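Nartey Soft Toys – About Us

Secondhand plush, sorted, cleaned, mended, sent back out. That's most of it. 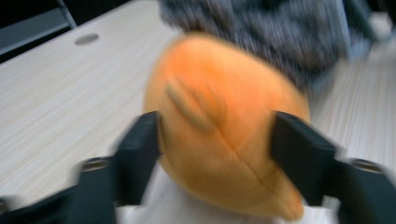 Amerley Baidoo says the beak is always the test – if the seams on a beak or a nose hold up, the rest of the toy usually will too, and if they don't she wants it on the mending shelf before anyone gets attached.

So we check seams first. Then eyes, then stuffing, then the smell test (yes, really). Anything with a hard part that wiggles goes in the mending tub.

How we started
One spare bedroom, two laundry bags, a school fair that had way too many bears left over. We took the lot. Sold most by November, gave the rest away. Outgrew the bedroom, moved to the unit behind Ulteo Yard. There are 4 of us now, plus whoever's home for the holidays.

What we do with them
Sort by size and by fabric. Long fuzzy stuff gets a cool wash and a lot of brushing. Short pile is easier. White bellies take forever. Orange and red we wash apart, learned that the hard way with a batch of ducks.

Mending is by hand. We match thread as close as we can, dont expect invisible. Some people like to see the repair anyway.

Last year 3163 toys came in and 894 of those needed stitching. Almost 800 went straight to playgroups and waiting rooms. What can't be saved gets opened up and the stuffing goes into floor cushions.

What we sell
Birds, bears, dogs, sea animals, a shelf of things we can't name. The Ulletti range is the small ones, pocket size, good for car trips. Bulisex is our cushion line – named by a kid on the spot and it stuck. Refill covers sold seperately.

Sending us toys
Clean-ish please. Bag them, tie the bag, put your name on it. No batteries, no bean filling, no glitter. Drop off at the side door, mornings until 11. If the shutter's down ring the bell and wait a minute, we're probably at the washer.

Lost one?
Write to us with a photo and the size. We keep a wanted list pinned over the sorting table and look at it every time a new bag gets opened. Matches do turn up, mostly penguins and rabbits.

Shop hours and postage are on the contact page.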